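Teaching the arm to empty a bin

I have spent most of this year so far teaching a robot arm to take things out of a bin. When I tell people this they ask whether it couldn't be programmed to do it, and the short answer is that it could, for one bin with one kind of part in it. Ours is mixed. The whole idea of the Zindier project is that the contents change, so writing down a fixed set of moves doesn't get you far.

What we do is show it. A person drives the arm by remote control, picks something up, puts it down somewhere else, and the computer keeps a record of the whole thing: where the joints were, how fast they were going, what the camera saw. Do that enough times and you can train a model on it. We call each recorded pick a demonstration, or a demo when we're tired.

I came to this from wiring control cabinets at Flelville, so I had used robots before but only the sort that run the same path all day. Wim Bosman taught me to drive. His method was to give me the controller and leave me alone with a foil ball for an afternoon. I was very slow. The first thing I learned was that my hands wanted to go straight to the object, and the arm needs to come in from higher up than feels natural, or the sides of the bin get in the way near the end. 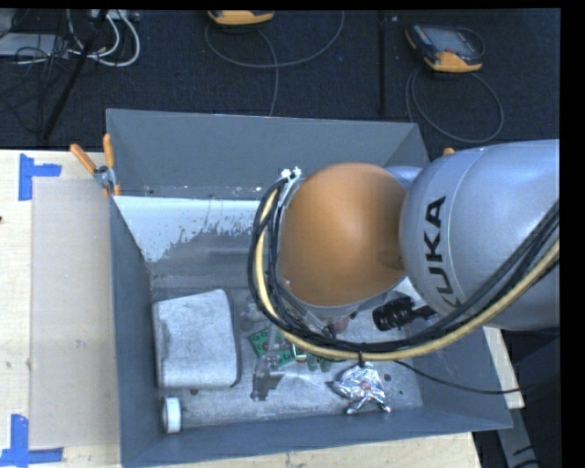 Posted by Jelle De Haan
21 March 2025
Filed under: Work, Robots

The things we put in the bin are mostly scrap. Foil, a bit of circuit board, a white block, a metal piece shaped like a clamp. They are chosen to be awkward in different ways. The block is the easiest and everyone starts new drivers on it. Flat boards are hard, as the gripper has to get an edge and there isn't much edge to get. Foil changes shape when you squeeze it, so no two picks are the same, and the model seems to need more foil demos than anything else before it stops being timid.

The other problem is the cables. They hang in a long loop off the arm and down into the bin, and a driver has to keep them in mind the whole time. I used to forget about them when I was concentrating on the gripper. Now I do a small turn of the wrist at the start of each pick to see which way the loop is going to swing, and then I go in from the side that leaves it slack. I didn't decide to do this. Hema Sastry pointed it out when she was looking through my recordings, and she also pointed out that the model had started doing it too.

That was a useful lesson for me. The model copies what you do, including the parts you don't know you're doing. Fernanda Barros drives left to right across the bin, always, and the model trained only on her demos did the same and ignored a perfectly good object on the right until it had finished with the left. Mine had the wrist turn. Tineke Baert pauses above each object for a second before going down – she says she's checking – and hers paused as well, sometimes for so long that we thought it had crashed.

So now we mix drivers, and we have a few written rules. Don't correct a bad grasp in mid-air; put the object down and take it again. Don't push things against the wall to get hold of them unless there is no other way. If you drop something, keep recording, and pick it up from where it landed. That last one was argued over. Wim wanted every dropped object thrown out of the data. Hema wanted them in, on the grounds that the arm is going to drop things whatever we do and it ought to have seen what comes next. We trained it both ways and Hema's version was better, by enough that Wim stopped arguing.

We also tried teaching by hand, where you take hold of the arm and move it yourself. It's a nicer way to work in some respects. You can feel the weight and you get the angle right first time. But your own arms end up in the camera's view, and the model then learns from pictures that have a person in them, which it won't have when it's working alone. You also get sore shoulders. We kept hand guiding for setting the start position and went back to the controller for everything else.

The target for the first round was 1000 demos. We passed that a while ago and the count stood at 3920 when I last looked. Fernanda and I have done most of those between us, in sessions of two hours at most, after which the quality drops and you can see it in the recordings. My grasps get lower and later. I set a timer now.

As for how well it works: it's good with the block, fair with the foil and poor with anything flat. It still goes for the clamp by the wrong end. I have shown it the right end more times than I'd like, and I think the trouble is that from above the two ends look much alike to the camera, so I'm going to try a batch where the clamp starts out in odder positions and see if that shifts it.

Next on the list is a new set of objects from Amin, six of them, all small. Tineke has already asked not to go first. The plan is to have them recorded by July, and I'll write up how the flat ones went when I've got something to report.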